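Bilileck Hand Pair, second version
Teaching tools for robot arms
Product page, updated 19 Jul 2025

The Bilileck Hand Pair is a set of two hand-held grippers for showing a task to a robot. The operator takes one gripper in each hand and does the task at a normal table. The recordings are then used to train an arm with the same type of fingers. No arm needs to be in the room while you record.

We at Jakau make the Hand Pair for small laboratories and for workshops that want to collect their own demonstrations. The second version has a new finger pad and a stronger trigger spring. The recording format did not change, so your older sessions can be mixed with the new ones.

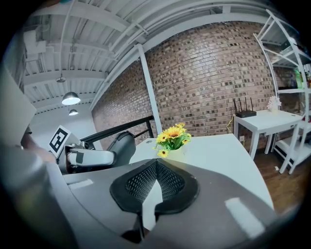

View from the camera on one gripper, with the other gripper and its marker at the left.

Each gripper carries its own wide-angle camera, which looks over the pads toward the work. The position of the gripper is calculated from the camera images and from the printed markers. For good tracking we advise a room with fixed objects and visible texture. Plain white walls on all sides are difficult for the software, and so are large mirrors.

What is in the case
Two grippers, left and right
Marker set, already mounted
Two charging cables
One spare pair of pads
Printed calibration sheet
License for Wannasri recording software, one computer

Weight of one gripper: 985 g with battery
Recording time with one charge: 300 minutes
Delivery: 11 working days inside the country
Order code: Hunine 2

Working with two hands

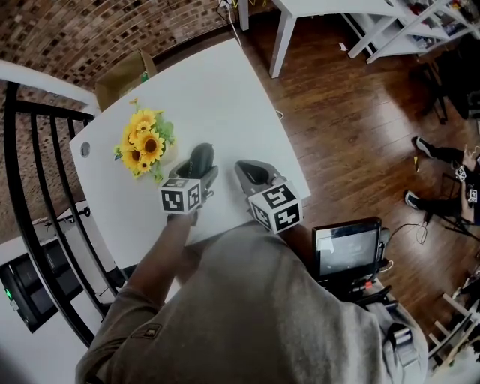 Reading time: 2 min

Many tasks need both hands, for example to hold a pot while the stems go in, or to open a bag and keep it open. With remote control of two arms, a new operator usually needs long practice before the movement becomes smooth. With the Hand Pair the operator feels the contact directly in the fingers, so the practice is shorter. Please keep the marker cubes free of sleeves and straps during the whole demonstration. When a marker is covered for a long time, Wannasri shows this part of the recording in orange and you can decide to cut it.

Start every demonstration with both grippers side by side above the table, jaws open, and wait for the sound. Finish in the same position. It makes the later cutting much easier.

Remote control mode

If you already have an arm, the same grippers can be used to control it live. The arm follows the hand, and the opening of the jaw follows the trigger. We recommend half speed for the first day. This mode needs a wired network and the second software license, which is sold separately. 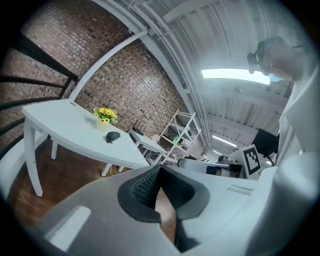
Choosing the objects for a first task is a question we receive often. Take things that are light, do not break and can be put back quickly, because you will repeat the same movement many times. A small pot of artificial flowers on a desk is a good beginning, and a computer mouse lying next to it gives the robot a second object to learn to avoid. Change the position of the objects a little between demonstrations. Our training set for the flower task has 1,112 demonstrations, and buyers of the Hand Pair can download it from their account.

Spare pads and marker sets can be ordered alone. Pads of the first version do not fit. The next production is planned for September, and orders are accepted now.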